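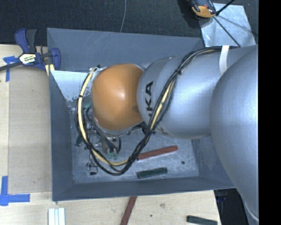

Page 2 of 13

Grostthorpe site — stockroom and packing area inspection
October 2025
Completed by Gintarė Navickas

Fire exits and routes
Rear exit clear, opens fully. OK.
Side exit: pallet left in the marked zone. Moved during the visit. Same comment as August, so please repaint the floor lines before the next check.
Exit signs lit. OK.

Extinguishers
All in date, pins and tags in place. The one by the Qureshi racking is hung too high for shorter staff. Lower the bracket.

Racking and shelving
Load notices present on every bay except bay 13. Replacement ordered from Tinevero.
Upright at the end of bay 2 has a dent at ankle height. Measured, within the limit — no unloading needed. Marked with green tape and to be measured again next time.
Top shelf boxes overhanging in two places. Restacked.

Lifting and carrying
Trolley wheels sound. One brake stiff, oiled.
Pallet truck plate reads 400 kg and is legible. Staff asked knew the figure.
Boxes from Nitesov arrive at up to 40 kg with no weight label. Not acceptable. Purchasing to write to them, and until then goods-in should weigh and label each one.

Floors and lighting
Loose edge on the mat at goods-in. Trip hazard, taken up.
One tube flickering over the packing benches. Reported.
Drain cover by the roller door seated properly. OK.

Electrical
Portable items tested and labelled, apart from the kettle in the rest room. Taken out of use until tested.
Extension lead running under the office door. Remove. A socket is needed on that wall and has been asked for before.

First aid
Box stocked. Eyewash goes out of date next month, reorder now.
Names of first aiders on the noticeboard are old. Two have left.

Overall: satisfactory with actions. The bay 13 notice and the Nitesov labels come first — the rest can wait for the normal monthly round.

Queries to the site safety office, Grostthorpe. © Grostthorpe. Back to top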